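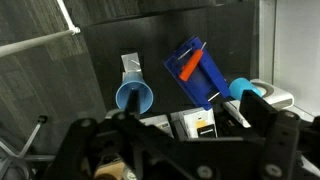 Open afternoon at Visach's lab in Korberg, 20/08/2019. Went mostly for the talk on safety stops, got there late, missed the coffee. First stop was the arm that had faulted that morning. Fault 407 on the log, which they read out to us: gripper over force limit. According to the host it had closed on a part that wasn't square to the fingers and just kept pushing. You can see how little room there is for error in this job. A light blue cup on its side, one long black finger with its tip up in the mouth of it, an angle bracket right behind. A few millimeters off and you're loading the bracket, not the cup. They've dropped the closing force since. No word on wether the bracket got checked.

Then the safety talk, standing room only. Main complaint from the floor (mine too): the arm restarted by itself after the fault cleared. Two people had hands near the table. No injuries, but that is a reportable near miss where I work. Lukby did the original integration and the restart setting was left at default — two years, apparently. Replacement safety relay is quoted at $1895 and due in September. 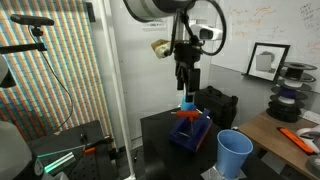 Restart needs a person at the button now, or so the sheet they handed out says. Stankevičius, the firm doing the review, also wants a slower approach over the last bit of travel. Makes sense to me. With the light blue piece between the fingers and the orange-red T handle just under it, theres only a small gap left, and that's where I'd want it crawling. Also asked about cable snags, given that big black loop by the wrist. Answer was "on the list." Report goes out to attendees by email, left my card. Parking out back is free after four.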